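Handen Two-Arm Table Kit: Gallery and Notes

We bought the Handen kit in September, after a long time of comparing. In this gallery I collect what I have learned from building it and using it for sorting work.

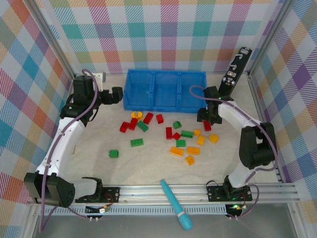 The kit comes in two boxes from Zukton, the reseller, and the whole order was with us after 9 days. One box has the arms, already assembled up to the wrist, and the other has the rail, the mounting plates, the boards and the cables. I had expected that the rail would need drilling, but all the holes were in the right place and I only needed the hex keys from the bag. Building took me one afternoon. A person who has done this before will probably need less.

The manual is 40 pages and it is good in the first half. The chapter about calibration is too short for a beginner. I had to read it three times before I understood that each arm must be calibrated alone, with the other one switched off. If you do it with both arms on, the software gives no warning, and the positions are simply wrong afterwards. I wrote to Handen about this and they answered that the next version of the manual will explain it better.

Sorting by color is the task we use most. The bin has three compartments, and with red, green and yellow bricks this makes one color for each. It is a simple job for a person and still a useful test for the arms, as the bricks lie in all directions and some of them stand on their side. The long bricks are easy for the gripper when it comes from above. The small ones are more difficult, especially when two of them are close together. Then the fingers push the neighbor away before they close.

I also want to say something about the walls. Handen sells plain gray panels as an extra, but we use printed fabric with a plaid of many pastel colors. I was afraid that so many colors would disturb the color detection. In our case it was no problem after I limited the detection area to the table top. For a buyer with a small budget I would say, leave the panels out of the order and spend the money on spare gripper fingers.

The cables are my biggest complaint. They run on the outside of the arms, and after some weeks I found a place where one of them was rubbing at the elbow. A few more cable ties solved it. The competing kit from Nair has the cables inside the arm, but it costs much more and it was not possible to get only one arm as a spare part.

On reliability I can report the following. We have now made 2,000 picks with this kit. In 23 of them the arm stopped by itself and had to be started again by hand. Most of these stops were in the first days, when my calibration was still wrong. The motors become warm in long sessions, and I give them a break at lunch.

Support is by e-mail only. The answers come from the Handen office in Guvcombe and they are polite and correct, but do not expect one on the same day. Spare parts are ordered through Zukton.

I will add notes on the new gripper fingers when they arrive.

14 comments | 31 shares

Contact | Copyright, all rights reserved | Back to top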